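Speaker notes, Tikum talk (Leopoldo Gallegos)

Slide 1. Title
Say name, lab, and that Sturano is joint work with the Solberg group. Go straight to slide 2.

Slide 2. The question
We train a drawer-opening policy in simulation. How much of the result depends on where the gripper is when the policy takes over? Most papers reset the arm to one fixed pose and leave it there. We wanted to vary that pose and keep everything else the same.

Slide 3. Setup
Rendered kitchen, white arm, parallel-jaw gripper. Point to the fingertips just above the bar handle on the top drawer. Mention that the pulls are black on pale fronts, so contrast is easy in this kitchen. It is harder in the others, and I come back to that on slide 6.

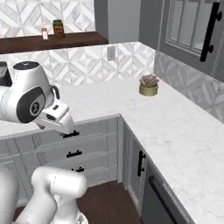

Slide 4. Method
We collected 2,501 simulated episodes across 7 kitchens. Each start pose is drawn from a small box centered on the handle. Two policies, same network, same training budget. One sees only the fixed start, the other sees the full box.
If asked: the handle position is never given to the policy. It gets camera images and joint angles.

Slide 5. Main result
Show the plot, wait a moment. The fixed-start policy does well from its own pose and drops off quickly as the start moves sideways. The varied-start policy is slightly worse at the center and much flatter everywhere else. Sideways error hurts more than height error.

Slide 6. Where it fails
Dark handles on dark fronts. Also the lowest drawers, where the arm's own links can block the view. Play the Anthorpe clip, no sound.

Slide 7. Next
Real-arm tests start in June. No numbers yet, don't guess if someone asks. Leave the contact slide up for questions.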